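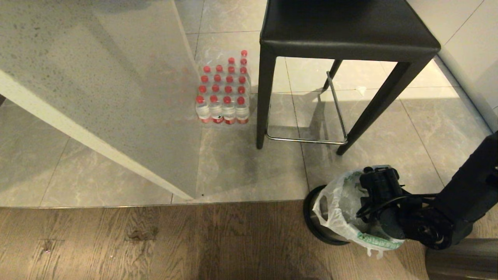
My costmap keeps forgetting that low things exist, and I could use some help from anyone who has been through it. I'm running a two-layer local costmap on a mobile base with one arm, in a kitchen, and the job is the bin: drive up to it, get hold of the liner, take it away. The arm side is going better than I had any right to expect. The gripper gets itself to the folded top of the bag and the grasp planner is happy enough. The trouble is everything standing near the bin. There's a multipack of bottled water on the tile beside the island, and a bar stool next to it with thin black legs and a chrome footrest bar close to the floor. The planar laser gives me a few hits on the stool legs and nothing I trust on the footrest. The head depth camera is good on the water pack from a couple of meters off, but once the base has rolled up to the bin and the head tilts down to watch the gripper, the pack fades out of the local map. Then I ask for a path away from the bin and the planner draws a cheerful line straight over the bottles.

What I've tried so far, in case it saves somebody typing:

- Raised the inflation radius. It kept the base off the stool and also kept it from ever reaching the bin.
- Turned off clearing on the depth layer. Works for one run, and then every person who has walked through leaves a wall behind them.
- Set the decay time to 3 seconds, then 400. You can guess how both of those went.

I'm on the Tierney navigation stack with the stock voxel layer, and I'd like to stay on it if I can. Is there a sane way to remember something low without remembering everything forever?

— posted by **hurkberg_base2**, April 29, 2018

---

**slowtwist**

Hello, and welcome to a very crowded club! I spent most of one October on this same problem with a different robot, so let me ramble a little.

I suspect you have two separate things going on, and they'll keep hiding each other until you pull them apart. The first is the clearing. By default the voxel layer raytraces from the sensor to each return and wipes whatever it passes through. If your camera transform is off by even a small angle when the head tilts, the rays that should land on top of the pack land on the floor behind it, and the pack gets erased by your own sensor. Please check this before you touch any decay numbers. Park the base, put a box on the floor, show the depth cloud in your viewer with the base frame fixed, and tilt the head slowly up and down. If the box swims, you have a calibration job to do and no amount of parameter tuning will rescue you. (Ask me how I know. I still have a config file with 1782 lines in it from the month I tried.)

The second is the memory. What worked for me was splitting the depth layer in 2. One is short-lived and clears normally, for people and pets and doors. The other only takes points between the floor and knee height, and its cells may only be cleared when they're inside the camera's current field of view and the ray goes well past them. Anything out of view simply stays put. Your pack would stay in the map while the head is busy with the liner, and if somebody picks it up, it goes away the next time the camera looks over there.

Chrome is its own misery. Depth cameras tend to get confetti back from a polished bar, so I wouldn't wait for clean points on that footrest. I fit a box around the stool legs and mark the whole footprint as occupied. It wastes a bit of floor — but you don't want a wheel in there anyway.

---

**jescombe_r**

just use a bigger inflation radius and slow the robot down

---

**mapmouse**

Inflation was already tried, it's the first thing on the list.

I agree with slowtwist on the split layer and would add one cheap trick. Before you plan the retreat, have the arm tuck in and make the head do a quick sweep of the floor on both sides, then plan. Our behavior tree at Cunddale has this as its own node and we call it after every manipulation step. It costs a little time and it has saved us a lot of grief. Also make sure you're filtering the arm itself out of the depth cloud, including any cable that loops away from the links. Yours has a black one hanging off the side, and if that isn't in the collision model the self-filter may well leave it in the cloud, and you'll get phantom obstacles right beside the bin. I pad the links near our cable by a few centimeters in the filter config and leave the planning model alone.

If you do the box test, post what you see. I'd be curious whether it swims.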